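Microfiber towels have gone stiff and just push water around, can they be saved?

Posted by Skadville_Mom in Laundry & Linens

I bought a big pack of microfiber towels in June and loved them for maybe a month. Now they feel sort of crunchy and they smear water across the counter instead of picking it up. I wash them with everything else, warm water, regular detergent, a dryer sheet. Do I have to toss the whole lot? There are 18 of them and I'd hate to!

ziltimley80
Stop using dryer sheets. Same goes for the liquid softener.

Xóchitl Tovar
Oh, don't toss them yet! I went through the very same thing (mine were the brown ones I keep for the kitchen and the dog) and I got most of them back. What you want to do is wash them by themselves, no cotton in there at all, because the lint from bath towels gets caught in all those little loops and never wants to leave. Warm water, half the detergent you think you need, and a good glug of white vinegar where the softener would go. Then run a second rinse — I skipped that the first time and they still felt waxy. Tumble on low or hang them up. Hot dryers are hard on them.

Give each one a good shake before it goes in the dryer, too. If it went through the wash all twisted up, the middle of the bundle stays damp forever.

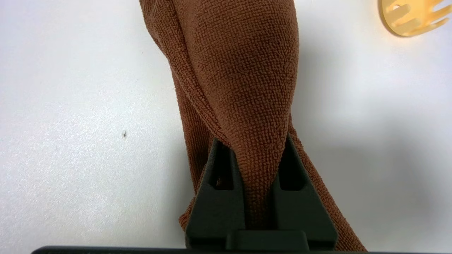 I also quit folding mine into neat squares, I just double them over and stuff them in the drawer by the sink. It hasn't hurt them any. The really greasy ones I wash on their own on Tuesday with a drop of dish soap — a DROP, I once had suds all over the laundry room floor. If one still won't soak anything up after two washes, make it a garage rag.

Uniswood_Pete
I boil mine. My wife says don't boil them. A couple did shrink, so maybe listen to her. Cheap ones aren't worth the bother anyway, buy new.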